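# Bagging up the play food

Ours lives in clear zip bags, one per pretend meal, which has cut the arguments by a modest amount. 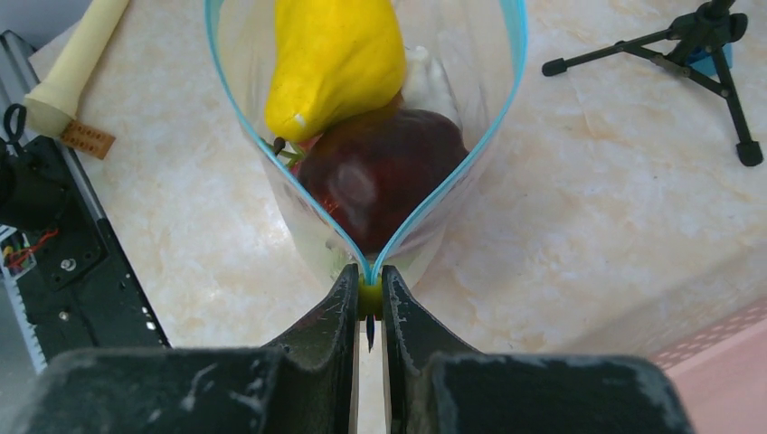

1. Put the big, round pieces in first and the small bits last.
2. Lay the bag flat and press the air out with your forearm. Dignity is optional.
3. Run the seal twice — once for you, once for whoever favours shaking it.
4. Store upright in a tub, seal side up.

Missing a piece? Check the real fruit bowl.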